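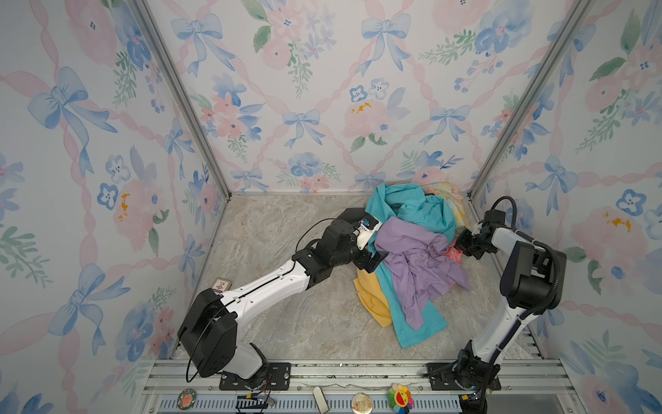

Storing Boots and Shoes Between Seasons

Most damage to stored footwear happens in the first week, when leather or lining is put away damp. The steps below cover leather, suede and rubber. They assume a closet shelf or a bin under a bed, with no special equipment beyond a brush, two cloths and a pair of shoe trees per pair stored.

Cleaning before storage

Remove the laces and insoles. Brush dry soil out of the welt with a stiff brush, then wipe the upper with a cloth wrung out in cool water. Salt lines come off with one part white vinegar to two parts water. Wipe again with plain water and leave the pair on its side, out of the sun and away from the heater, for 16 hours. Overnight is usually too short for lined boots.

Suede gets no water at all. Use a crepe brush in one direction, then an eraser block on the shiny spots.

Conditioning

Apply a thin coat of conditioner to smooth leather and buff after 4 hours. A second coat is worth doing only where the leather creases across the toes. Evdokia Panagiotou, who ran the repair counter at Rurkside, used to weigh her tins before and after and found that most customers were using three times what the leather would take up. The surplus stays on the surface and collects lint.

Rubber boots need a wipe with silicone spray on a cloth – never a petroleum product, which softens the rubber.

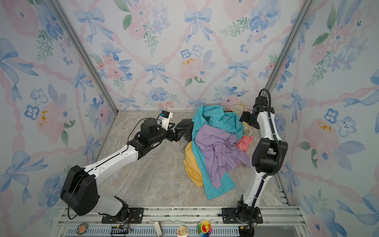

Crumpled clothing, patterned walls.

Shaping

Cedar trees suit shoes and ankle boots. For tall shafts, a rolled magazine or a pool noodle cut to the height of the shaft will hold the leather upright. Do not use newspaper in pale linings; the ink transfers. Old T-shirts, rolled tight, are an acceptable filler and can be washed and used again.

The Trakia boot trees have a spring strong enough to stretch a soft shaft. Set them one notch looser than feels right.
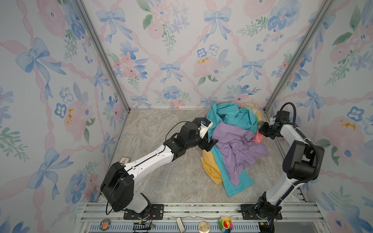
Boxes and labels

Cardboard breathes and is preferred for leather. Plastic bins are fine for rubber and canvas if the lid is left unlatched. Store heavy boots at the bottom and keep all boxes off a concrete floor with a slat or a wire shelf. Write the contents on the short end, where it can be read on the shelf.

Gun-woo Oh wrote in to suggest putting the laces in an envelope inside the left shoe. This works well.

Checking

Open the boxes once, in March for summer pairs. White bloom on leather may be wax or mildew. Warm a small patch with a hair dryer on low: wax melts in, mildew stays. Mildewed pairs should be brushed outdoors and kept apart from the rest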